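The Long Way Across
by Rosine Royer

There is a kind of walker who goes straight over a plaza, head down, bag on the shoulder, and there is a kind who drifts. I have been a drifter all my life, and my mother used to say I could turn a trip to the mailbox into an outing. So when the magazine asked me for a winter piece on open spaces, I put on my good shoes and went to spend a morning on a great big stretch of pale paving - no shops, no fountain, just slabs and sky and a long way to go.

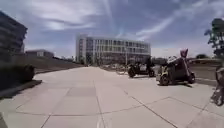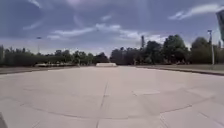
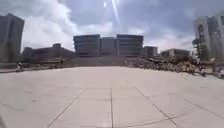
Big pale slabs, and the lines between them leading off into the distance.

Hedvika Kopecký told me that people never give a joint line a thought until it's in the wrong place, and then it's all they can see. She would rather have a line that wanders a little than one that tries to be straight and misses, and she thinks a large slab is kinder to the feet than a small one, there being fewer edges to catch a heel on. I had asked her about color, as it happens, but she kept coming back to the joints, and by the end of our talk I had four pages of notes on them and hardly a word about gray.

She's right that you start to follow them. I picked the line that ran toward the trees and kept it under my left foot for as long as I could, the way children do, and it took me toward a low white block at the far end. I had been wondering whether it was a bench or a step or simply a bit of wall, and I'm afraid I was so taken up with my line that I never settled the question. Facing another way, it's the steps that draw you, a wide dark band with the buildings stacked up behind in their flat layers. And toward the big white building, with all its upright fins, the ground seems to get paler and paler the farther you look.

I counted my paces, which I always do on a long walk. It came to 1203 by the time I sat down to my sandwich, and 2503 when I gave up for the day, though there was a good deal of doubling back in that.

What I liked best, I think, was the sky. In my own street I get a strip of it between two roofs, and I have to lean out to see what the weather is doing. Out on the paving there was such a lot of it, long thin clouds combed across the blue, and it made me slow down even more than usual - my poor editor, waiting for her pages.

If you go to a plaza of your own this January, wear something windproof and take a hot drink. Leave your list of errands at home, pick a line, and see where you end up. I went home by the grass, along the curb, with cold ears and half a sandwich still in my pocket.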